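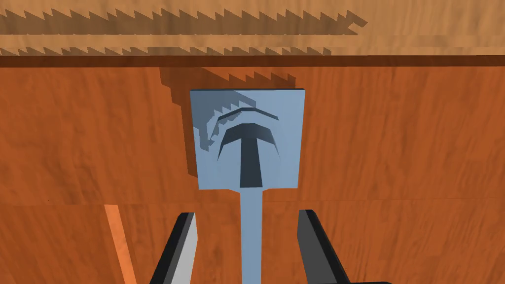 Joanne Sedgwick asked, on reading the first draft of this section, whether a policy trained only in simulation needs the wrist view at all, or whether the head view would do. The comparison set out below was written to answer her. It should be run in full before any results are reported under the Zirkside protocol.

4.2 Preparing the wrist view comparison

The method trains two policies on the same simulated demonstrations. One receives every camera stream. The other receives the same streams with the wrist views removed. All other settings must be left alone.

1. Open the Nesuvham launcher and load the household room set.
2. Select the two-arm robot and confirm that both grippers respond to the open and close commands.
3. Set the number of demonstrations to 400. Hold back 20 of these for checking and do not use them in training.
4. Set the random seed to 126 for the first run. Write the seed in the run sheet.
5. Turn shadows on. Policies trained without shadows may not be compared with those trained with them.
6. Start the first run and wait for the log to close before starting the second.

Note: Wood grain, tile pattern and wall pictures are drawn afresh for each room. Small joins in a surface texture are not a fault and need not be reported.

Caution: Do not rename camera streams between runs. The loader matches them by name and will fill a missing stream with blank images without giving a warning.

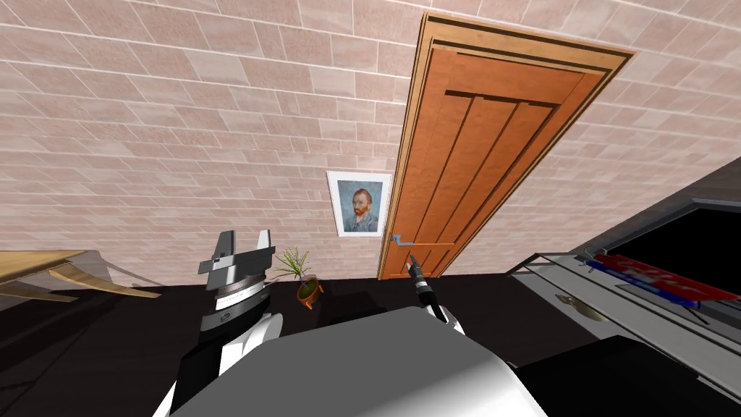
Could the tilted views simply be turned upright before training? Rowbotham put this question during the November review, and the answer for the present method is no. The tilt carries information about the camera's position - turning the images upright would take it away from both policies.

4.3 Scoring the runs

1. Replay the held-back demonstrations and inspect each stream for blank images.
2. Run each trained policy in six rooms that were not used in training.
3. Mark an attempt as a success only if the task condition is met at the final step. A grasp that is made and then lost is a failure.
4. Record failures by stage: approach, contact, or release.
5. Send both score files to Ostlow together with the run sheet.

Note: Scores from simulated rooms describe simulated rooms only. Trials on a physical robot are covered in section 6 and must be reported in a separate table.

Section last revised 13/09/2022.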